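The Case for Keeping the Planner Ignorant

By Abrehet Dinsa, Software Programme Lead, Lidbridge Institute

A view has taken hold in our field that the planner in a manipulation system ought to know everything the perception system knows. Every mask, every depth value and every estimate of uncertainty is passed down the line, and the planner is trusted to make sense of it. I wish to argue against this view, at least where cloth is concerned. Three years of work on the Tralleck software have persuaded me that a narrow agreement between the two parts serves better than a wide one.

The first release of Tralleck followed the common practice. Perception built a full mesh of the garment, and the planner searched over that mesh for a place to take hold. On rigid parts the approach had served us well. On cloth it failed in ways that were very hard to trace. A mesh of a hanging shirt is out of date almost as soon as it is made, and it is least reliable at the folds and edges where a grasp is most likely to be wanted. When a run went wrong, my colleague Robel Gashaw would spend most of a working day deciding which side was at fault. In November we reviewed 400 failed runs and could assign a clear cause to fewer than half of them.

The present release passes two things only: a candidate edge, given as a short line in space, and a direction of approach. The planner is not told what the garment is, how large it is or which way up it hangs. If the edge is lost, perception withdraws it and the planner stops. There is no attempt to carry on from memory.

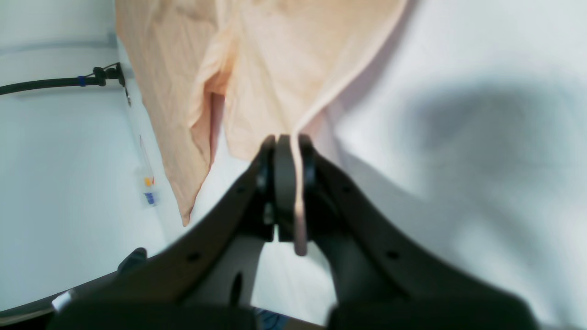

A seemingly folded edge of light fabric held between the fingertips, seen from the wrist camera.

A grasp of this kind occupies very little of the cloth. The rest of the material hangs in creases that no model of ours describes well, and the planner has no need of such a description in order to close two fingers on a strip of fabric. What it needs is a good answer to a small question, delivered in time.

Objections to this design have been made, and they deserve a fair reply. Berhanu Kumsa, who maintains the Odico planning library, holds that we have merely moved the difficulty upstream. Perception must now choose a single edge, and in doing so it throws away knowledge that a capable planner might have used. He is right that knowledge is lost. A planner that knew the shape of the whole garment could prefer a hem to a stray crease, and could foresee that a lift from one corner will leave another trailing on the table. Ours cannot. We have placed that judgement in a separate task layer, which runs far more slowly and is allowed to be wrong, as its advice can be ignored without harm.

A second objection is that learned policies will shortly make the question pointless. If a single network takes in images and gives out motion, there is no boundary left to argue over. I accept that such systems have made great progress. I do not accept that institutions which must maintain equipment for a decade can yet rely upon them alone. A boundary is where tests are written. Our own test suite holds 871 recorded cases, each of which can be replayed against either half of the system without the other being present. When Sumeya Abdella replaced the edge detector this year, the planner was not touched, and the comparison between old and new took an afternoon.

There is also the matter of staff, which technical papers seldom discuss. Our group has nine engineers, and no more than a few of them have worked on both perception and control. Under the wide agreement, each change had to be understood by all of them – or, more often, was understood by none. The narrow one can be written on a single page, and new members of the group are asked to read that page before they read any code.

I would not extend this argument to every kind of work. The Villalobos project, which packs rigid goods into crates, has good reason to give its planner a full account of the space around the arm, and it would be foolish to take that away. Objects that keep their shape reward a detailed model. Cloth does so far less, and the effort spent on keeping such a model current would be better spent on finding edges reliably in poor light, where our detector remains weak.

Those who fund research software tend to ask how much a system represents. I should like them to ask as well how quickly a fault can be placed on one side of a line or the other. We intend to report that figure with each release of Tralleck, beginning with the next, and we would welcome the same from other groups.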